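The Open Hand

Fulvio Orlandini was paid by the accepted example. An example began with the gripper open and ended with the gripper open, and between those two states one object had to go into one bin. The tool had a handle, a trigger and a camera. He held it at chest height, squeezed, moved, let go, and pressed the button under his thumb to close the record.

The contract came from Senmont. Griretti ran the floor and Reddy did the review. Reddy was a piece of software, and its rejections arrived overnight with a code and no text. Code 6 meant motion too fast. Code 10 meant the start state was unclear.

He had never had a Code 10 until Thursday night. On Friday, July 3, 2026, he came in and found 71 of them.

He opened the first. The fingers were apart, the table was white, the package was beside the bin. He opened the second and it looked the same. He scrolled through the list at a steady rate and stopped at one that had been flagged twice.

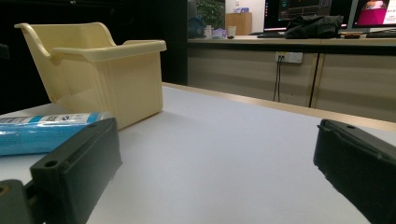

Session still, start state. Flagged twice, Code 10.

The guideline document had a section on start states. It said that the fingers should be fully open and that no object should be in contact with either one. The right finger was clear. The left finger passed in front of the package and hid part of it. From the still he could not measure the gap between them, and he assumed that Reddy could not measure it either.

He wrote this in the appeal field. The field accepted 98 characters. He wrote it again, shorter.

The reply came before lunch, from a person. It was unsigned and carried the Griretti header. It said that the appeal was noted, that contact could not be ruled out, and that the records would be held out of the set. It asked him to repeat the task with a visible gap.

He set up at the same table. He put a package down, farther from the bin than before, and raised the tool. On the small screen there was white between the finger and the wrapper. He squeezed, lifted, carried, released, closed the record. He reset the object and did it again.

By the tenth repeat he noticed that he was pausing at the start. The pause was under a second. He was looking at the gap to confirm that it was there. He knew what would happen to the pause. The model would be trained on the full record, and it would learn that before picking up a package one holds still and looks at it.

The guideline document had no section on this.

He tried to remove the pause. He counted himself in, squeezed on the count, and got three records with Code 6 on the live checker. He put the pause back and the checker passed everything.

In the afternoon he asked the floor lead whether the old models were still running anywhere. She said that one was, at the Flametti warehouse, sorting returns. She had the feed open on a second monitor. He stood behind her chair and watched an arm work over a conveyor.

It went down to a carton, stopped short, moved a little to the left, and closed.

"Why does it go left?" he asked.

"It always has. We never found it in the code."

He watched four more cycles. The arm went left each time, by the same small amount. He had worked on that set in his first June, with a tool whose right finger had a bent mount. To get a clean grip he had learned to come in and shift left. The mount was replaced after a month. The records had been accepted.

"Does it cost them anything?"

"Cycle time. They asked us to take it out, and then they stopped asking."

He went back to the table. There was an hour left on the shift. He raised the tool, opened the fingers as wide as they would go, and looked at the gap. Then he looked at it a little longer than he needed to, squeezed, and carried the package to the bin.

The checker passed it. He reset the object.

Recent stories
Calibration Day
The Second Shift at Dock 6
What the Scale Recorded
Notes Toward a Quieter Elevator
Return to Sender, Part Two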